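Robots at the Plollon Open Day

Have you ever watched a robot sort a pile of stuff? At the Plollon open day you can! Kids get to stand at the rail and shout out which thing the arm should go for next.

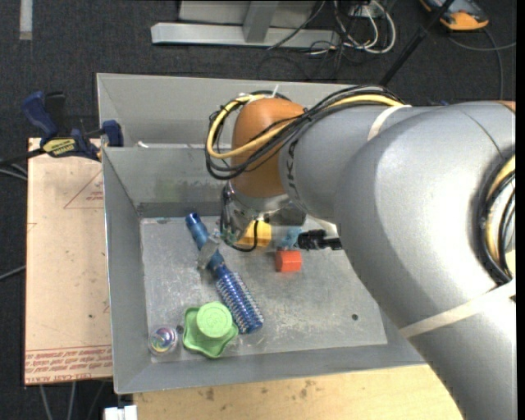

A robot arm bends at its joints, a lot like you bend your shoulder, elbow and wrist. Power and signals travel along cables — look for the black and pale yellow bundle on top of the arm, looping around the orange-brown cover. Down in the bin is a blue brush with one gray gripper finger over its handle.

Demos last 12 minutes, and there's room for 69 people at each one. Bring your best robot questions!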